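Notes for week 5: sitting, storing and the rest of the office

Okay, so last week we got as far as the counting house and I ran out of time before I could get to the part I like best, which is how people came to work in big rooms full of paper. I've typed this up so you don't have to scribble while I talk. Read the Negussie chapter first if you can (it's short, and the bit on clerks' stools made me laugh out loud on the bus).

## Where did the clerks go?

Early clerks mostly stood, or perched on high stools at sloping desks. The ledgers were huge, and standing let you get your shoulder over the page. Then the typewriter came along in the later 1800s and everybody had to come down to table height, and stay there for hours. I don't think we give the typewriter enough credit for this! We talk about speed and carbon copies and who got hired, and all of that matters, but it also changed how a whole class of workers held their backs. 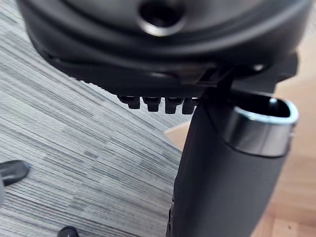
The other big change was paper itself. Letters used to be folded up small and tucked into pigeonholes, with a note on the outside saying who and what. Once you could make copies cheaply, folding each one got silly. Flat filing took over, then vertical filing, where the sheets stand on edge in a folder. It sounds like such a dull invention. But try finding one letter in a stack of bound copybooks and then try finding it in a labeled folder, and you'll see why managers were thrilled.

Key terms for this part, and yes, they may show up on the Tuesday quiz:

- **Copybook:** bound volume of tissue pages holding pressed copies of outgoing letters
- **Pigeonhole:** small open compartment for folded papers
- **Vertical file:** folders standing on edge, sorted by name, number or subject

## The efficiency people

Around the turn of the century you get the scientific management crowd, with their stopwatches. They started in workshops and machine shops, and then somebody thought to point the same watch at the mail room. How long does it take to open an envelope? How far does a clerk walk to fetch a folder?

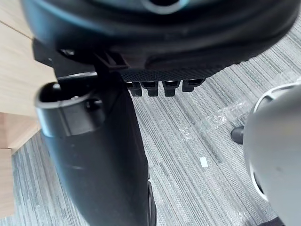

I want you to be a little suspicious of these studies. They're fun to read and they look very exact, but the people being timed knew they were being timed, and they rarely got to write their side of it down. Raili Halonen and I argued about this all through April. She thinks the clerks got more out of it than I do (better light, for one thing), and she may be right.

## Walls come down, walls go up

After the Second World War the open floor got a friendlier face. German planners in the 1950s came up with the *Bürolandschaft*, the "office landscape," with desks in loose clusters and plenty of plants. Then in the 1960s American designers tried movable panels and work surfaces at different heights, so people could shift about during the day. Lovely idea. Companies bought the panels, set them at right angles, packed them tight — and there's your cubicle.
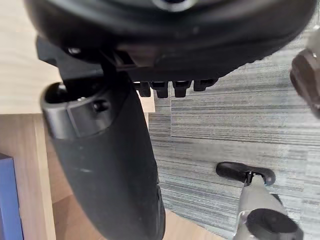

Our local case is the Plekgate building, which went through 2 full refits before the insurance company moved out. The floor plans are in the Dunthorpe folder on the reading shelf. Look at where the storage sits in each plan and ask yourself who has to get up to reach it. Don't skip plan 8, even though the photocopy is awful.

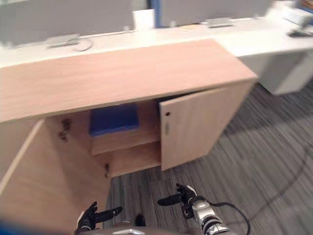
For discussion section, please bring a sketch of any workplace you know well. It can be a kitchen, a shop counter, your aunt's dental practice, I really don't mind. Mark who faces the door and who has their back to it, and where the shared things are kept.

Reading for next time:

1. Pemthorpe, chapter 13 (skip the appendix unless you love tables)
2. The two staff memos in the Dunthorpe folder
3. Your own notes on the typewriter pool, which we'll pick up again at the start of class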